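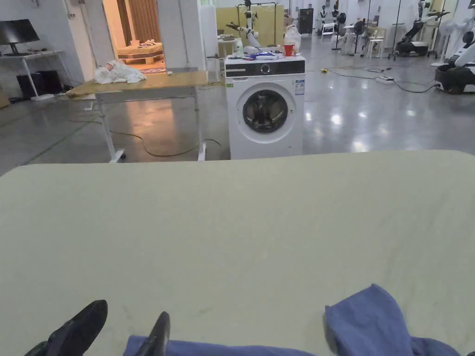 4.2 Soaking time and the cooking quality of faba beans

Once we had settled on the three growing sites, the next question was a kitchen one: how long do dried faba beans really need in water before they go into the pot? Most packets say overnight, and most home cooks we spoke with do just that. We were keen to find out if a shorter soak would serve as well, and the answer was more interesting than we had hoped for when we planned the work in March.

Beans of the Wirnura type were grown at Indberg and Kumunance and dried on the plant. A third lot, from Lo Presti, was picked a little earlier and dried on racks under cover. All three lots were stored in paper sacks away from the light. For each test we weighed out 90 g of whole beans, picked over by hand to take out split and discoloured ones, and covered them with plain tap water at room temperature. The soaking times were 3, 5 and 12 hours. Every combination of site and soaking time was cooked five times.

After soaking, the beans were drained, blotted and weighed again, then simmered in fresh unsalted water with the lid on. We called a batch cooked when a bean taken from the middle of the pot could be squashed between finger and thumb with no chalky centre. It is an old test and a rough one, but it is what people do at home – and when Gentile and Santoro each judged the same pots without seeing the other's notes, they hardly ever disagreed.

The Indberg beans were a delight to work with. They took up water quickly and evenly, and the batches soaked for five hours weighed 215 g on average after draining, well over double their dry weight. Leaving them in the water until morning added very little. The cooking times told the same story, with the five-hour and twelve-hour pots finishing so close together that we would not ask anyone to plan their evening around the difference (Figure 4). The three-hour pots were slower and much patchier, with some beans falling apart while their neighbours still had a hard core.

Kumunance behaved in much the same way, though its skins were tougher at every soaking time. We suspect the dry finish to the season there, but one harvest can't settle that. Several of our tasters liked the extra chew and asked for more, particularly in the cold salad with lemon and mint.

Lo Presti was the surprise. These beans held their colour beautifully, a fresh green that lasted right through cooking, yet they were the slowest to soften and the only lot that clearly gained from the full twelve hours. Early picking and gentle drying seem to leave a bean that needs more patience and repays it with a sweeter, almost grassy flavour. We would love to see this followed up with beans from a single paddock, half of them picked early and half left to dry on the plant, so that the effects of site and picking time could be pulled apart. Our design could not do that.

We also tried skinning the soaked beans before cooking. It shortened the simmer in every lot and gave a very smooth purée, but the work is fiddly and much of the fibre goes out with the skins. For soups and stews we would leave them on. For dips, skinning after a five-hour soak was the easiest, as the skins had loosened by then but the beans inside were still firm enough to hold.

Figure 4. Mean simmering time to the finger-and-thumb test for whole beans from the three sites, by length of soak. Bars show the range across the five batches.

Salt in the soaking water was left out of this set of tests altogether and is taken up in Section 4.3.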